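Petite nouvelle du quartier : la laverie Olex a rouvert ce matin, après 17 jours de fermeture, et j'y étais dès l'ouverture avec mon sac sur l'épaule (oui, un samedi, on ne se moque pas). Kohei Hamada, le gérant, a tout repeint lui-même et compte garder les anciens tarifs jusqu'en novembre — ouf !
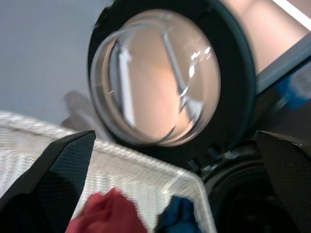

*Un chiffon rouge et un bleu foncé dans la corbeille blanche, sous le hublot bombé. Laverie Olex, 1er août 2020.*

J'ai croisé quatre voisins en une heure, tous ravis de ne plus traverser la ville avec leur linge. Il reste à remettre en route le séchoir du fond — la pièce arrive de chez Hallar, mardi si tout va bien. D'ici là, je ferai sécher mes draps au balcon !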